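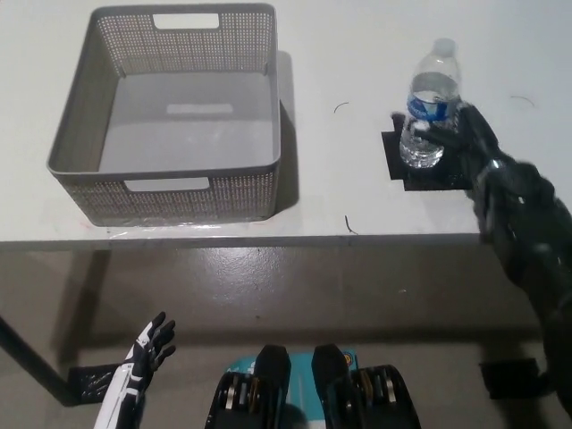
**Former boathouse on the Ravlow estate goes on sale at £2 million**

A converted boathouse that once served one of the largest private estates on the River Lonerier has been put up for sale with Brorkine, the country house agents, at a guide price of £2 million.

The six-bedroom house stands on the old Ravlow estate. It was built in brick and slate to store rowing boats on the ground floor, with rooms for the boatman's family above. The estate was broken up and sold in lots after the war, and the boathouse was used as a grain store before it was turned into a home.

The present owners bought it as a shell. The work was designed by Esquivel, the architects' practice, which kept the slipway arches and glazed them to form a kitchen and dining room facing the water. The boat hoist is still fixed to the main beam in the sitting room. Upstairs, two of the bedrooms open on to a shared balcony.

The sale includes 900 feet of river frontage, a walled vegetable garden and a separate garage with a studio over it. Mooring rights pass with the house. The building is listed, and any outside changes will need consent.

"Houses on this stretch of the river seldom come up, and this one has not been on the open market since it was converted," a spokesperson for Brorkine said. "We expect interest from families as well as from people who keep a boat."

Viewings are by appointment and begin in December. The sale particulars, including floor plans and the survey of the river wall, can be had from the Brorkine country department, quoting reference 641.

**Notes to editors**

Interior and exterior photographs are available from the Brorkine press office. Please do not publish the name of the lane.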